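**Best way to show off enamel pins at a craft fair table?**

I'm doing my first fair in May, up in Lamden, and I'm so excited! I have four designs and a table that's a bit too big for them. Do I lay the pins flat or stand them up somehow? I'd love to hear what works for people who do this a lot.

## Answer 1

Congrats, you'll have a blast! Get some height. People walk past flat pins all day long, but put the same pins on steps and they stop. I use a clear tiered stand so the colors do all the work, plus a plain tray for the ones people can pick up and handle (they love that part). 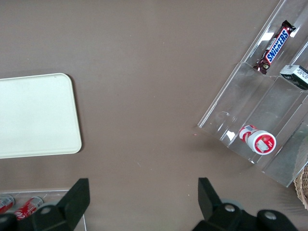
## Answer 2

cork board. done. mine came from a thrift store in Brostum and I've sold 166 pins off it

## Answer 3

Both good! I'd add:

- Put prices where folks can read them without asking. Shy shoppers just leave.
- Bring a small lamp if it's indoors. The Wenov hall is pretty dim past 4, and enamel looks so much better lit up.
- Keep your spare stock under the table, sorted by design, or you'll be digging while a line forms.
- Cards with your shop name! I gave out a ton last year and still get orders from them.

Oh, and check your backs. Rubber ones fall off, so I switched to locking.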